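3.2 Lettering size and stacked layouts on printed garments

The second part of the survey concerns text that is printed on clothes. In the Candinby collection, as in the smaller one from Dotthorpe, such text is rarely set in one line. The printers divide the message into short lines and give each line its own size, so that the block fills the available width of the cloth. Tanner layouts, as we call them after the workshop where we first recorded the practice, have between 2 and 4 lines, and one of these lines is clearly wider than the others. We call this line the carrier.

The carrier is not always the word with the most important meaning. In many items it is only the longest word, and the printer has enlarged it until it reaches both margins of the printing area. For this reason we coded width and meaning separately. Two coders worked independently, and where they did not agree, the item was discussed and coded again in August. Items with fewer than two readable words were removed from this part of the analysis, but they are kept in the count of Section 3.1.

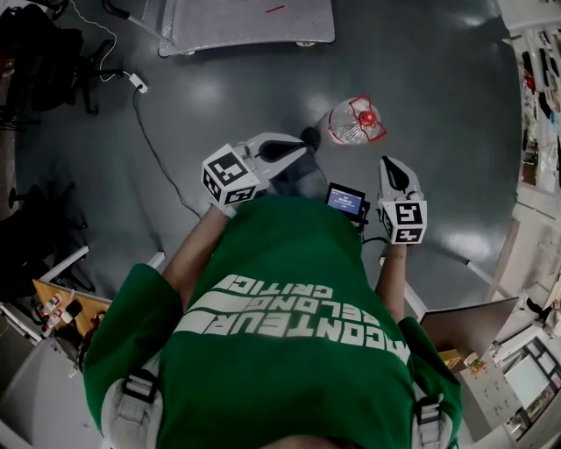

Figure 7. Stacked capitals on the back of a T-shirt; "RACONTEUR" is the widest line.

Reading distance was the main difficulty in the coding. A word on a garment is read by persons who stand behind, beside or above the wearer, and the cloth bends with the body. We therefore asked our readers to report only the words they could read without help, in the order in which they noticed them. For the block in Figure 7, "RACONTEUR" was coded as the carrier, and "BELONG" and "CRITIC", which are set in smaller letters, were coded as secondary lines. All the lettering is white on a green ground, so contrast does not separate the lines and only size remains as a cue. Such items were useful to us, because in the Dotthorpe material size and color often change together.

In the whole sample, the carrier was reported first in more than 80 percent of the readings. The exceptions are mostly items where a secondary line is a very common short word. Here the readers seem to recognize the short word before they finish the long one, but our data do not permit a stronger statement. We also observed that the position of the carrier inside the block had little influence on the order of reporting.

The Panivbridge items were printed by hand and have uneven spacing between the letters. They are treated in Section 3.3, together with the shop signs from the same street, for which the measurement of line width had to be adapted.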